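À propos de Drirkby

Drirkby, c'est une petite équipe, un étage de bureaux et un produit : le kit Lunitz. Deux pinces à main, leurs cubes de marqueurs, le logiciel. On loue, on vend, on forme. Depuis septembre on fait aussi la prise de données chez le client, sur devis. Papier, carton mince, feuilles pliées : notre spécialité.

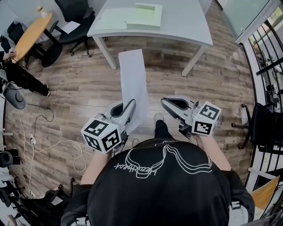

Chez Hidside, on nous écrit que la prise en main est rapide mais que la notice mériterait mieux. Noté, nouvelle version en cours.

Le kit se prend pour 3 jours minimum, 111 euros la journée, formation comprise. Pas de robot a acheter pour commencer. On tient les pinces, on fait le geste, on enregistre. Une feuille à saisir près d'un bureau, par exemple, ça paraît bête, ça demande pas mal d'essais.

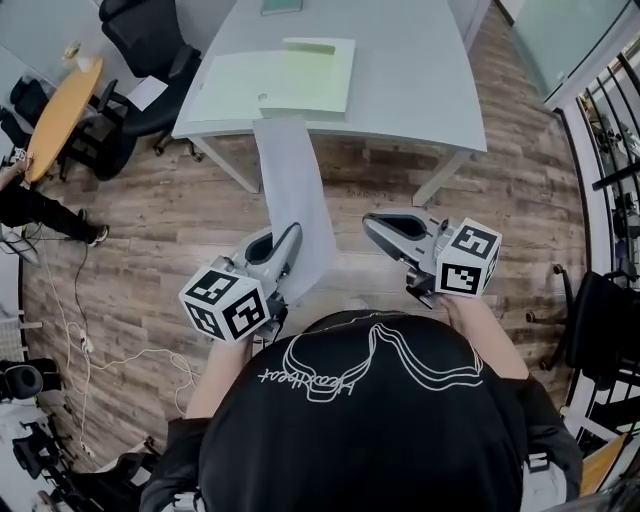
Martens aurait préféré une pince plus légère pour les longues séances, et demande si une version gauchers est prévue. Non, les deux pinces sont identiques. Pour le poids on y travail.

Livraison en France et Belgique. Devis sous 3 jours ouvrés, par mail de préference.
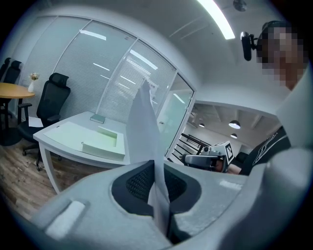
Kit Lunitz : feuille blanche pliée et pince grise, dans un bureau.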